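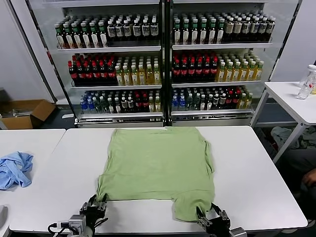 Zerkel is issuing a voluntary stop-use notice for the gripper control software on its two-arm garment folding stations, after a fault at the company's Cornholm test site in March. The fault affects the step where both grippers hold the near corners of a shirt laid flat on the table, as with the green T-shirt shown, before the first fold. Under certain conditions one gripper can fail to release when told to, and the arm will then try to carry on with the next move while still holding the cloth.

No one was hurt. A technician had reached in to free a stuck shirt when the right arm started to move. The emergency stop was pressed and the arm halted. The technician's sleeve was caught between the gripper fingers and was cut free.

The company has traced the fault to software version 15, which changed how the station checks that a gripper has opened. If the cloth bunches up near the fingers, the check can report an open gripper when it is still closed. Earlier versions use a different check and are not affected.

"The arm should never have been able to move in that state, and the station should have shown an error," said Jihad Nasrallah, head of engineering at Zerkel. "We tested the new release check on towels and flat sheets. We did not test it enough on shirts, where the sleeves fold under and the fabric is uneven."

Version 15 was sent to 100 stations. Of these, 50 are in daily use at laundries run by Restis, which has switched to manual folding at the sites concerned. The rest are at smaller customers, all of whom have been contacted.

Customers with version 15 should switch the station off at the main power switch and leave it off until the update is installed. Pausing the program is not enough – the arms stay powered when paused. Staff should not reach between the grippers to remove a garment.

A corrected version is being tested at Cornholm and must complete 2,000 folds on mixed garments without a missed release before it goes out. Oda Engebretsen, who is leading the safety review, will publish her findings once the tests are finished.

Customers can reach the Zerkel service desk through their usual contact.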